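Re-keying a rim lock without replacing the door

The rim lock on the back door of the Kallbridge house had been failing since January. The key turned, the bolt moved most of its travel, and then it stopped 5 mm short of full throw. Graphite made no difference.

I pulled the case and found the usual problem. The follower spring had lost tension and the bolt tail was worn on one face. Senitz still sells the spring as a separate part. The tail I built up with brass shim, filed it back and checked it against the strike. Twelve screws in total, all slotted, two of them seized. Heat from a soldering iron freed both.

Backset on these old cases is 127 mm, so modern replacements leave the original spindle hole exposed. Rotich makes an adapter plate that covers it. I don't like the plate. It sits proud and collects paint.
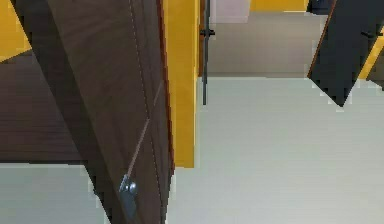 Knob choice matters more than people expect on a rim lock, mainly for knuckle clearance. The projection decides how close your hand gets to the stop when the door is nearly shut, and 40 mm is my minimum. Finish is a matter of taste. A rounded metal knob in silver-blue reads well against dark brown wood, and I would take it over polished brass on a door of that color. Cernico lists a similar shape with a grub screw fixing. Use thread locker on the screw or it will back out.

Next job is the strike, which needs to move down slightly.

Comments

tinsnips: Did you anneal the shim first? Mine cracked at the bend.

Reply from author: Yes, annealed, then quenched in water.

oldhinge: The Rotich plate can be let in flush with a router. Slow, but it solves the paint problem.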